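April, a little after nine in the evening

Started the Planix plan for the living room. It comes as a printed sheet that says any room can be cleared in 4 passes, which I doubt was written by a person with a sofa. Pass one is "surfaces." I have paid for worse advice, but not by much.

I did read the whole Produs booklet first, all 313 pages, and came away with one thing I didn't already know: vinegar on floor vents. We'll see. The author claims to own almost 300 objects in total. I'd like to see the kitchen drawers before I believe it.

Dinner was noodles from Chow, too salty again. The Zidov catalog came too, and it wants $362 for a basket to keep magazines in. A pile costs nothing and holds the same magazines.

So, the coffee table. Remote, papers, a snack wrapper, the vitamin water. The cushions I refuse to discuss. The sheet would have me keep two, and the striped ones alone are more than that.

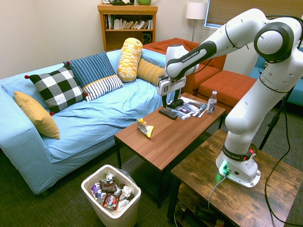

Should old magazines be sorted before they go out? Only if there's a recipe or an address in one that you'd miss within a month; otherwise take the whole stack to the recycling.

Pass two is "soft goods." I'm going to bed.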